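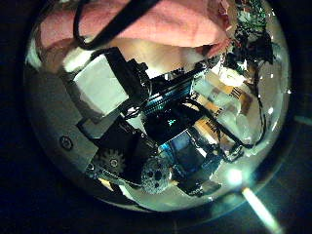
How long should I leave the yogurt in the maker before I check it?
Give it the full 12 hours the first time, lid on, and don't peek. Once you know how your milk and your kitchen behave you can pull it earlier for a milder batch, but a first batch that comes out early is usually just warm, sad milk.

Section 2: Your first batch in the Plamis

Hi again! If you've come from Section 1 you've already washed everything and found a spot on the counter. If you skipped it (I would have, too), go back and at least wash the jars in hot soapy water, then come find me here.

I've been making yogurt at home for years, mostly because I was trying to cut down on sugar and couldn't find a tub at the shop that didn't taste like dessert. The Plamis is the maker I use now, and this is how I run mine. Your little booklet words some of it differently. Where we disagree on anything electrical, go with the booklet.

What you need

One litre of milk. Whole milk sets thickest, 2% is what I make most weeks, and skim works fine if you don't mind it loose.
2 tablespoons of plain yogurt with live cultures, as fresh as you can get. I buy the small tub of Seduro plain.
A heavy pot, a whisk, a ladle and a kitchen thermometer.
The jars, their lids, and the maker itself.

Note: read the label on your starter yogurt. You want milk and cultures and hardly anything else. I once grabbed vanilla in a hurry and the whole batch had a weird perfume taste all week. I ate it anyway, but still.

Heating and cooling the milk

1. Pour the milk into the pot and set it over medium heat. Stir often, and scrape along the bottom while you're at it.

2. Heat it to 82 °C. You'll see steam and small bubbles around the rim. If it starts climbing the side of the pot, lift it off right away and give it a stir.

3. Take the pot off the heat and let it cool to 43 °C. This feels like forever! A sink with a few centimetres of cold water in it speeds things up a lot, just keep stirring and keep checking, it drops fast near the end.

4. Skim off any skin with a spoon.

Caution: hot milk sticks to you and keeps on burning. Keep kids away from the stove for this part, and turn the pot handle in.

Caution: don't add your starter while the milk is still hot. Anything much over 46 °C can kill the cultures and you'll have to start over with fresh starter.

Adding the starter

5. Spoon the yogurt into a small bowl with a ladle of the cooled milk. Whisk until there are no lumps left.

6. Tip that back into the pot and stir gently, maybe a dozen slow turns. No need to whip it.

7. Ladle into the jars, leaving a finger's width at the top. Wipe the rims.

Note: more starter doesn't make thicker yogurt. I was sure it did and kept heaping it in until my friend Bianka Dudás talked me out of it. Hers was always silkier than mine and she was using half what I was. Too much makes it grainy and sour.

Running the maker

8. Set the jars in the base with no lids on them, then put the big clear cover over the lot.

9. Plug in and press the timer button until it shows 12. Press start. The light should stay on. If it blinks, the cover isn't sitting flat.

10. Leave it be. Don't move it, don't stir, don't run the blender next to it. I start mine at seven in the evening and it's ready at breakfast time.

11. When it beeps, lift the cover straight up and tilt it away from you so the drips don't fall in the jars.

12. Put the lids on and get the jars into the fridge. They need at least four hours in there before you judge them. Warm yogurt always looks thinner than it is.

Caution: don't put the base in water, ever. Unplug it, let it cool, wipe it with a damp cloth. The jars can go in the dishwasher. The lids can too, but top rack only, and mine have still gone a bit wavy.

If you want it thicker

Line a sieve with a clean cotton cloth, set it over a bowl and pour in the chilled yogurt. Cover it and put it in the fridge. After two hours you've got something like Greek style, and overnight gives you a spread you can put on toast with cucumber and pepper, which has pretty much replaced cream cheese at my place.

Save the whey! It goes into smoothies, pancake batter, soup, or the water for cooking rice. It's tangy, so start small.

About the calories, for those who are counting

A serving of my plain 2% works out to 131 calories by my own adding up, going by the label on the milk and the size of bowl I use. Yours will be different with different milk. What you put on top matters more in the long run. Berries and a few chopped almonds keep me going until lunch. Honey is lovely but I measure it now, because my idea of a drizzle was getting out of hand.

If it didn't work

Still liquid: put the jars back in for another two hours, once. If nothing has changed after that, your starter was likely too old.

Stringy or slimy: often the temperature wandered. Check your thermometer in boiling water before the next batch.

Yellowish liquid on top: only whey. Stir it in or pour it off.

Pink or orange streaks, fuzz, or a smell that makes you step back: throw it out, all the jars, and scald everything before you try again.

Keep 2 tablespoons of this batch aside for the next one, and use it within the week. After four or five rounds mine starts to set weaker, so I buy a new tub and begin again. Flavoured batches are in Section 3. Add the fruit after chilling.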